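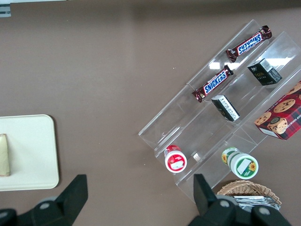
Office of Visitor Services and Retail Operations, Stustberg College
Visit report: Celico training center, snack counter and small pantry

In August, members of this office visited the training center that Celico operates at its Bredo site. The purpose was to see how the center teaches the setting out of small food counters, in advance of the renewal of our own counter in the Ye Building. The center received our group at 9:30 in the morning and gave us access to the practice rooms until early afternoon.

The center offers short courses for staff who run counters in waiting rooms, libraries and staff lounges. According to the program office, 1,382 people enrolled in the past year and 1,166 of them finished a full course. Groups are kept to 15 so that each person has time at the tables.

Our visit began with display. The center favors clear acrylic stands with stepped shelves for small counters, as they take up little depth and leave the goods visible from the front and from above. The stand we looked at has three shelves. Candy bars had been placed on the top one, in this case two Snickers, with small boxed goods on the middle shelf and a red plaid box of cookies on the lowest. Small round containers stood at the end of the stand, and a wicker basket was used for items in silver foil.

The instructors ask trainees to settle the position of every product before any stock is brought out. Trainees draw the counter on paper, mark the side from which customers approach, and only then begin to fill the shelves. They are also asked to decide which way each label should face and to keep to that decision. Our group found the paper stage useful. At our own counter, goods are placed wherever there is a gap at the time of delivery, and the arrangement changes with each shift.

There was some discussion of barcodes. The center's stock list carries 232 lines, and each product is scanned at the close of the session. Boxes that have been turned or tipped slow this work. The advice given was to check the shelves at midday as well as at closing.

The second part of the visit dealt with the pantry side of a counter, where food is warmed or put out for serving. 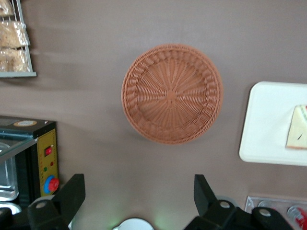 The center recommends that packaged baked goods be kept on a wire rack next to the serving area, within reach of the person at the counter. Baskets and trays should be set out before any package is opened. For light items the instructors prefer a shallow round basket with a raised rim. A white tray with rounded corners may be used for anything likely to leave crumbs.

We asked about small countertop ovens, as the request for one has come up several times among our own staff. The black model at the center has a yellow control panel with a red switch and a blue dial. The instructors advised us to allow clear counter space beside any oven and to write out the operating steps on a card kept nearby. Any purchase at Stustberg would first need approval from the building safety office.

The following points were agreed on the return trip and will be taken up by this office:

The Ye Building counter will be measured again and a paper plan drawn up before new stands are ordered.

A midday shelf check will be added to the shift sheet.

Samples of woven baskets in two sizes will be requested from the current supplier.

The question of the oven is held over until the electrical supply at the counter has been reviewed. Staff who wish to attend a Celico course may apply to this office through their supervisor.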